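Feb 10, 2021

# Report the home, then report the number

The number everyone remembers from our garment folding work is 80. That is the percentage of trials in which the policy brought a shirt to an acceptable fold on a table in our own lab. I helped produce that number and I stand by it. I also think it is the least useful thing in the paper, and I want to argue for a different way of reporting results like it.

The method itself is simple to state. People fold clothes with a hand-held gripper that carries a camera. The recordings are used to train a policy, and the policy then runs on an arm with the same fingers and the same camera. There is no teleoperation and no robot present when the data is collected. The Lumisard group did an early version of this with rigid objects, mostly cups and blocks. Ours, which we call Trirketti, does it with cloth.

Cloth is where the usual style of evaluation starts to fail. A cup has a few resting poses. A shirt has as many as you care to give it, and how you lay it down before the trial decides a good part of the outcome. In our first round, every trial began with the shirt face up, sleeves out, on a gray table with nothing else on it. We wrote "randomized initial state" in the methods section. What we did was rotate the shirt a little and pull on one sleeve.

Ilgın Tokgöz reviewed the draft internally and left one comment on that section: "Whose shirt starts like this?" We kept the wording, and she was right to object to it.

When collection moved into homes, the shirts were on beds, next to quilts and blankets and other clothes. The grippers had to work close to fabric that was not part of the task.

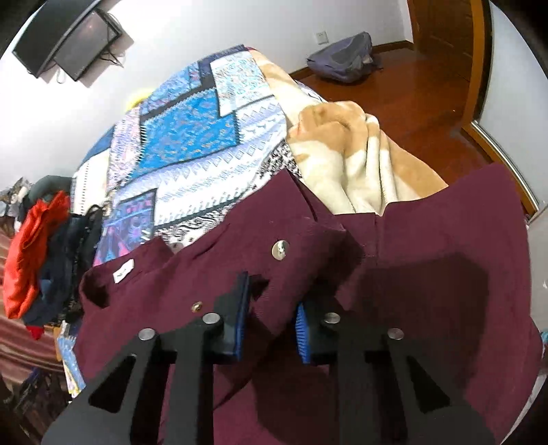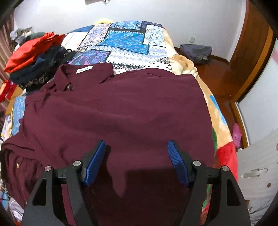

We ran 200 trials with a policy trained only on table data, using mock bedrooms set up to match what collectors had met in homes. The success rate fell by more than half. The failures were easy to sort once we watched them. The policy grabbed the wrong fabric, or it grabbed two layers when it wanted one, or it closed on a soft surface that gave way under the fingertips. A mattress gives and a table does not, and a policy that has learned to press down until something resists will press too far.

Adding the home recordings to training brought back much of the loss. I won't give that figure here, because I don't trust it yet. Two of the mock bedrooms were used while we were tuning, and the trials from those rooms look better than the rest. We are running them again with rooms the training team has not seen.

So what should a paper like ours report? I would start with the surface, the starting state of the garment, and what else was within reach. Those three belong in the table next to the success rate, at the same size. A reader should not have to go to the appendix to learn that "in the wild" meant one apartment.

I would also split the trials by home. Petcombe, the benchmark most of us use, pools everything and prints a single average. An average over 100 trials in one bedroom and an average over 100 trials spread across many bedrooms come out looking the same in that format. They are different claims. The first says the policy knows a room. Only the second says anything about folding.

The objection I hear most is cost. Going to homes is slow, people have to be scheduled, and reviewers don't give credit for it. All of that is true. The Akyol team put it to me more bluntly: if they report by home and the other groups don't, their paper will look worse than papers that are worse. I have no good answer to that except that someone has to go first, and groups with a published result already in hand can afford it more easily than a new student can.

A second objection is that tidy conditions let us compare methods fairly. I agree, and I would keep the table trials. If I change the network and nothing else, I want a test where little else varies. My complaint is with the step from that test to the sentence in the abstract that says the system folds laundry — ours had such a sentence, and I wrote it.

We will post a revised version in April. It will have a row for each home, including the one where the policy never completed a fold. The 80 will still be there, with "lab table, shirt face up" printed beside it.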